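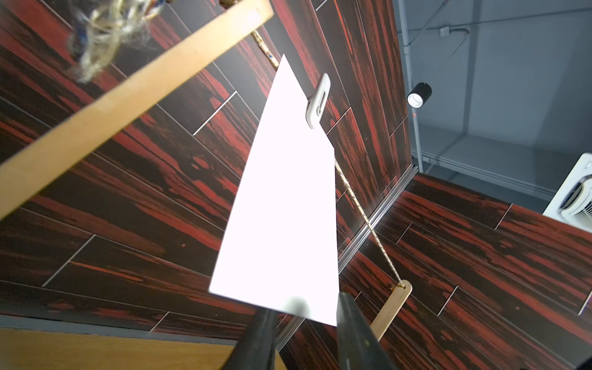

Hanging cards and cord

What does the Haravthorpe display stand hold?
Plain paper cards, up to one per clip. The stand is a light wooden frame with a cord strung across it, and the cards are clipped to the cord. It is meant for price cards, place names, small prints and similar. It is not meant for fabric or for anything in a glass frame.

Which paper weight should I use?
Anything from ordinary printer paper to thin card. Heavier card pulls the cord down at the middle and the cards on either side slide towards it. If the cards must hang level, keep to one weight across the whole cord.

A card hangs at a tilt. How do I level it?
A single clip placed off centre lets the card turn. Move the clip to the middle of the top edge, or use one clip at each corner. Clips can be slid along the cord without being removed.

Can the cord be replaced?
Yes. Any thin braided or twisted cord will do. Tie the new length to one side, pull it taut, then tie the other side. Leave a short tail beyond each knot and trim it after a day, as new cord slackens slightly. Jute twine can be used but frays at the cut ends — a drop of wood glue stops this.

Assembly and surface

Where should I put the stand together?
On a flat table with the cards and clips already off. Lay the wooden parts down first and check the joints before any cord is tied. 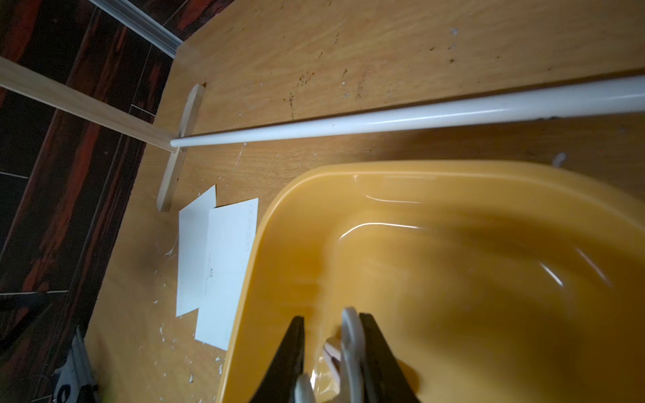 Slat and crosspiece on the table, with the white rod and two cards.

Does the wood need treating?
No. It can be left bare indoors. If you prefer a finish, use a thin coat of clear wax and keep it out of the joints, where it makes the fit too tight.

How do I get paint flecks off the tabletop before I start?
Lift them with a plastic scraper held nearly flat, working along the grain. Wipe with a barely damp cloth and dry at once. Dark stains that remain after wiping are usually in the wood and will not mark the cards.

Can I lay cards on the table while I work?
Yes, but keep them clear of glue and of any water. White card shows every mark, so set the cards out last.

The upright leans. What should I check?
Check that the post sits fully down in the foot. A seam that is wider on one side means the post has gone in at an angle. Pull it straight out, clear any grit from the notch and refit it. Do not force it sideways, as the foot can split along the grain.
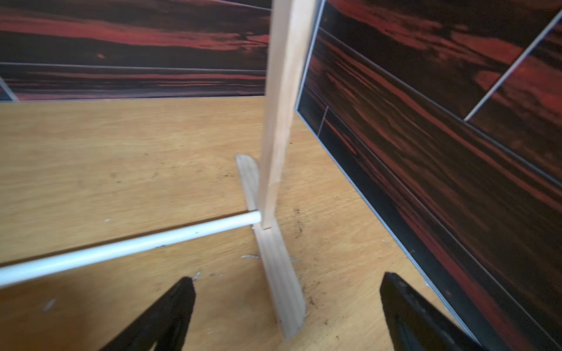
Spare parts and returns

Can I order a single part?
Yes. Posts, feet, slats and clips are sold separately. Quote part 195 for the post and part 197 for the foot.

How long do I have to return a stand?
21 days from delivery, provided no glue or wax has been applied. Cord that has been cut cannot be returned.

Who do I contact?
Write to Latrice Yazzie in the Haravthorpe parts office and include your order number.

Page last checked: February 11, 2025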